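We use cookies to make this site work and to see which pages get read. Accept all | Manage settings

Search tips, stains, rooms...

Filed under: Cleaning Gear > Sponges & Brushes

Do you need a brush for every job?

I doubt it. The store in Rusville has a whole wall of them now, one for grout, one for bottles, one for the groove around the sink, and most of them are the same bristles on a different handle. The Cekari brush I paid extra for did nothing the cheap one didn't.

What I'd keep:

A stiff brush with a decent grip, for grout and the tub. A softer one for dishes. Sponges, bought plain. If you scrub bottles or tall jars, something with a long handle. After that you're buying colors.

Colors do have one use. Pick one for the bathroom and one for the kitchen and you won't mix them up. Write it on the bin if other people in the house clean.

Two-layer sponges: the label will tell you what each side is for, and the label is optimistic. Try the rough side on a hidden spot before you take it to a glossy table or a nonstick pan. I scratched a Farina skillet with a side marked safe for everything.

Microwaving a sponge to freshen it - I've quit doing that. It smelled fine for a day and then it smelled like a sponge again. Squeeze it out, stand it on its edge, and throw it away when it stays sour after a rinse. A pack of 36 sounds like a bargain until you find half of them flattened at the back of a cabinet.

Clear bins are oversold too, though I'll admit I use them. They help if you can see what's running low. They don't help if you put tools away damp, so let everything dry first, bristles down or sideways. Brushes with a hole in the handle can go on a hook, and then you may not need the bin.

Somonia sells a divided caddy for all this. I had one for 2 months. The dividers were too narrow for any brush I owned.

Last updated 10/03/2026
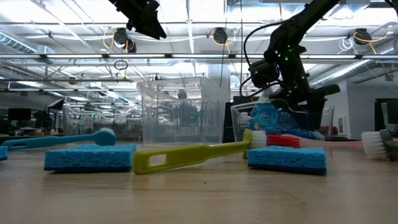
Photo: Rusville Home Notes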